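Budgeting a bench cell: work surface, gripper fingers and spares

Part 3 of the Mondstead equipment planning guide

The arm is usually the first line on the purchase request and the one that gets the most scrutiny. The lines underneath it are where budgets slip. Work through the steps below before asking for quotes.

1. Fix the footprint. Measure the bench between the frame rails, then add clearance for posts and camera stands. Our Indar frame was ordered 114 mm too narrow and the replacement rails took 7 weeks.

2. Specify the surface. Matte, dark and replaceable. Order enough covering for two changes per year. Cut edges fray, so allow for edging tape or a bonded border in the same line item.

3. List the fingers separately. They are consumables — black finishes scuff and rub off at the tips well before the mechanism needs service. Budget two spare pairs per gripper.
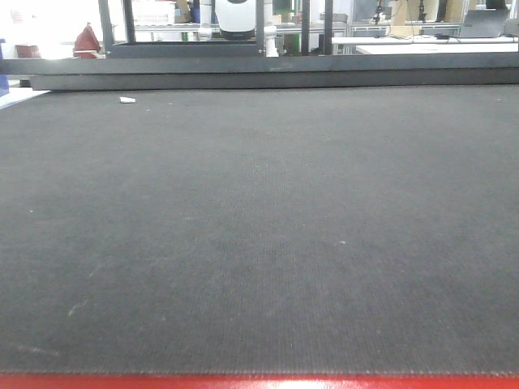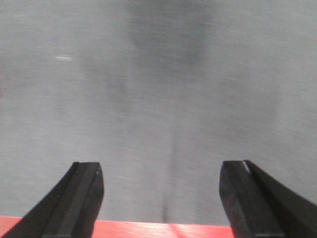 Page last changed: 12 April 2018

4. Price the cameras as a pair. A fixed view shows the whole surface and the rail behind it; a wrist view shows the fingers and the area between them. Each needs its own mount, cable and port. Glossy materials near the work area throw highlights into both views, so check finishes before you order trim.

5. Allow for side furniture. A second table for a laptop and some open shelving should be costed with the cell, not charged to general office supplies.

6. Total the small items. Ours, in dollars before tax:

Surface covering, two changes: 406
Frame, posts and rails (Indar): 1721
Cable set (Kemppainen): 114

Stumuline quotes exclude freight. Ask for it in writing, and confirm whether the price holds past January if your fiscal year ends in December.

7. Submit the arm and the small items on one request. Split requests are approved at different times and the arm sits in its crate.

Part 4 covers service contracts and calibration intervals.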